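Zu Fuß, mit Handwagen und ohne Eile

Gearóid Moriarty geht wieder los. Wer ihn aus dem letzten Rundbrief kennt, weiß, dass er dafür keine Ausrede braucht, aber eine gute Sache nimmt er gern mit. Im Mai läuft er 456 Kilometer für die Trauergruppen von Traltetti, die Angehörige nach einem Suizid begleiten. Den Handwagen zieht er selbst. Darin liegen Faltblätter, Regenzeug und nach Aussage von Marta Onyshchenko, die die Strecke geplant hat, deutlich zu viel Käse.

Moriarty ist 58 und hat vor drei Jahren seinen Bruder verloren. »Männer in meinem Alter reden nicht im Stuhlkreis«, sagt er. »Nebeneinander auf einem Feldweg geht es manchmal.« Deshalb darf jeder ein Stück mitlaufen, auch schweigend. Im vergangenen Jahr taten das erstaunlich viele, darunter ein Dackel, der nach 2 Kilometern getragen werden wollte.
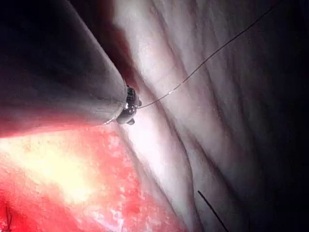 Foto: Kamran Bukhari

An Spenden sind bisher 1034 Euro zusammengekommen. Das reicht für die Raummiete bis zum Herbst, für neue Stühle reicht es nicht. Die alten kennt, wer einmal einen ganzen Abend darauf gesessen hat.

Start ist um 9 Uhr vor unserem Büro. Chibuzor Adeleke begleitet die erste Etappe und nimmt Anmeldungen entgegen, gern auch für einzelne Nachmittage. Festes Schuhwerk wird empfohlen, Gesprächsbereitschaft nicht verlangt. Die genauen Etappen hängen im Büro aus und werden auf Wunsch per Post verschickt. Wer den Käse übernehmen möchte, meldet sich bitte bei Marta.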